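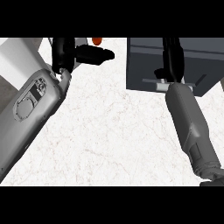

Wurix to Open Regional Parts and Returns Center in Flarkineck

FLARKINECK – Wurix, the mail-order supplier of household plumbing parts, will open a parts and returns center in Flarkineck in February, the company announced today. The building, on the former Mohmand dairy site off Trallach Road, will handle orders and returns for customers across the northern counties.

The center will employ 52 people at opening, most of them hired locally. Applications for warehouse, customer service and repair desk positions are being accepted now, and the company expects to make its first offers before the end of the year. Staff will train for two weeks at the existing Trallach depot before moving to the new site.

"Customers in this part of the state have waited too long for a washer or a valve that costs less than the postage," said Liis Vasiliauskas, director of operations at Wurix. "A part ordered by noon in Flarkineck should be on the doorstep the next day, and that is the standard we have set for the new building."

The company currently serves the region from Trallach, where delivery times of 4 days are common in winter. Under the new arrangement, the Trallach depot will remain open and will concentrate on bulk orders from contractors and building managers. No positions will be lost at Trallach as a result of the change.

The Flarkineck center will stock 3776 separate items, including faucet cartridges, shower fittings, toilet fill valves, drain covers and pipe couplings. Older and discontinued parts will be kept in a separate section of the building. Wurix has bought up remaining stock from several closed hardware stores over the past few years, and many of these items have never appeared in the company's printed catalog. They will be listed for the first time when the center opens.

A public counter will operate on the ground floor from 7:30 a.m., with parking for customers at the Trallach Road entrance. Visitors will be able to bring in a worn or broken part and have it matched by counter staff. Orders placed by phone or by mail may also be collected there at no charge.

Returns will be processed on the same site. Customers have often told the company that refunds take too long – a complaint that Wurix acknowledged in its last annual customer letter. Returned items will now be checked and refunds issued from Flarkineck, without first being sent on to the company's head office. Unused parts in their original packaging may be returned at the counter with a receipt or order number.

Work on the former dairy building began in the spring. The loading dock has been widened, the roof replaced and the brick front on Trallach Road repaired and kept. The old Mohmand name, painted on the east wall, will stay in place at the request of local residents.

"We are grateful to the town for its patience during the road work," Vasiliauskas said. "The last of the paving will be finished before we open, and deliveries will use the rear gate only."

Details of the opening day, including counter hours and a schedule of free repair demonstrations, will be published in January. Contractors with existing accounts will receive a letter explaining which location will fill their orders.

About Wurix

Wurix sells plumbing parts and fittings to households and contractors by mail, phone and over the counter. The company is privately owned.

Media inquiries should be addressed to the Wurix press office, Trallach depot.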